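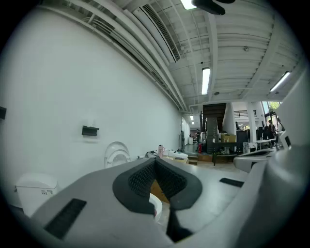 4 min read

Questions I get asked about our foot clinic

I'm Teresa Barreto and I run the foot clinic on the first floor at Sirkell, above the chemist in Bornham. The phone rings all day with the same handful of questions, so I've put the answers in one place. If yours is missing, ring after 2 in the afternoon, when I'm usually between patients and can talk properly.

Do I need a letter from my GP?

No, just book. If you've had a letter or scan results from the hospital, bring them along, but I'll see you without.

What happens at the first visit?

We sit down and have a chat about your general health, any tablets you take and what's bothering you. Then I look at both feet (yes, both, even if only one hurts), check the pulses and the feeling in your toes, and watch you walk up and down the corridor. If there's time I'll treat you there and then, and there nearly always is.

Will it hurt?

Nail cutting and hard skin, no. Most people say it's rather nice! An ingrown nail can be sore, and if it needs more than a tidy-up I'll numb the toe first. The injection stings, I won't fib about that.

I'm diabetic. Can you still see me?

Of course, and please tell whoever answers the phone so they give you the longer slot. If you have an open sore, or a foot that's gone red, hot or swollen, please don't wait for a routine appointment with me - ring your GP or the hospital foot team the same day.

Who will I see?

Me or Duarte Coelho. Duarte does most of the sports injuries and all the insoles, and he's in every day except Friday. You can ask for either of us when you book.

Can you come to my house?

Yes, in Bornham and Eststead, if you can't manage the stairs or the journey. I do home visits in the mornings. All I need is a decent chair, a lamp if you have one and the dog in another room. I love dogs but they do like to help.

Should I take my nail varnish off?

Please do, both feet. The colour of the nail tells me quite a lot.

What shoes should I bring?

The ones you wear most, however scruffy. I had a gentleman bring his wedding shoes, worn twice, and his old gardening boots would have told me far more.

How much notice do you need if I cancel?

A day if you can. We don't charge the first time, but after that it's £20.

How do insoles work, and what do they cost?

Duarte takes a mould and it goes off to be made up, then you come back for a fitting. A pair starts at £100, with the fitting and one adjustment included. Wear them for an hour or so on the first day and build up slowly - your calves will grumble if you don't.

Is there parking?

There's a small car park behind the building and it fills up early. The Eststead bus stops over the road.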